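Press release
17 Jul 2021

Grollus opens orders for Drilleo, a two-armed bench kit for teaching and testing paper handling

Irwood - Grollus is delighted to announce that Drilleo, its bench-top kit with two robot arms, is open for orders from today. The kit is made for colleges, archives and small workshops that want to try out automation on fiddly everyday jobs, starting with one that has kept our own team busy for months: dealing with paper in folders.

Paper is a wonderful test for a robot. It bends, it slides, it sticks to the sheet underneath, and it behaves differently from one morning to the next. A person can open a folder, square up the pages and close it again without giving it a thought. Getting a pair of arms to do the same takes good timing and a light touch, and it takes both arms working together - one to hold, one to move.

Drilleo comes as a complete station. Two arms are fixed side by side on a drilled mounting bar along the front of the table, with plain walls on the other three sides to keep the background steady for the cameras. Each arm carries a black gripper, and each has its own small control board by the base, with indicator lights that can be checked at a glance. The bar has rows of holes, and we love how easy this makes it to shift an arm along and try a different reach.
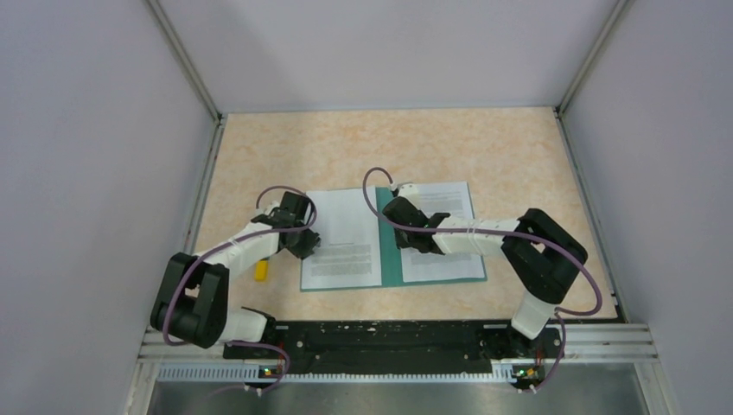 Both Drilleo grippers over an open folder on the bench.

"We could have started with blocks and cups, and we do still use them, but folders are where it got really interesting for us," said Tekle Nigatu, who leads product work on Drilleo at Grollus. "You find out very quickly whether your two arms are talking to each other! The first time I watched a learner set up a page task from scratch and run it before lunch, I was grinning for the rest of the day."

The kit has been on trial with Tesfamariam, a records and training centre in Irwood, where 15 learners and staff have been working with it in pairs. Over the trial they ran 2,815 short tasks with folders, loose sheets and small objects. The centre's favourite exercise asks the learner to plan a job for both arms on a single folder, then swap the left and right roles and see what needs changing. On the final set of 300 practice runs, the arms finished the task without help in 92 per cent of cases. Glossy covers and very thin paper gave the most trouble, and the notes from those sessions have gone straight into the guide that comes with the kit.

Tesfamariam's trainers also asked for changes to the kit itself, and several have been made. The table now has a pale surface with a soft mottled pattern. The cables are bright purple, so they are easy to follow by eye from the arm back to the base when something needs checking. There is a longer chapter on cable slack too - a dull subject until a loop catches on an elbow joint, at which point it becomes a very lively one.

Orders placed now include:

Two arms with grippers, fitted to the mounting bar
Table, walls and metal frame, supplied in sections
Two control boards and a full set of cables and ties
A printed guide with starter tasks for folders, sheets and small objects
A half-day online session with the Grollus team

Drilleo is meant for learning, trials and light research. It is not a production machine and should not be used for original or fragile documents. Buyers who work with archive material are asked to practise on copies, as Tesfamariam has done throughout. The station needs a sturdy floor and a standard mains socket, and two people should be on hand to put it together.

First deliveries will go out in October. Grollus will also be holding open afternoons at its Irwood workshop, where visitors can bring a folder of their own (nothing precious, please) and have a go at setting up a task. We have already had requests to try ring binders, envelopes and a knitting pattern, and we can't wait to see how the arms get on with them.

Places at the open afternoons are free but must be booked through the Grollus workshop desk. Price lists and the starter guide are available on request.

Press contact: Tekle Nigatu, Grollus, Irwood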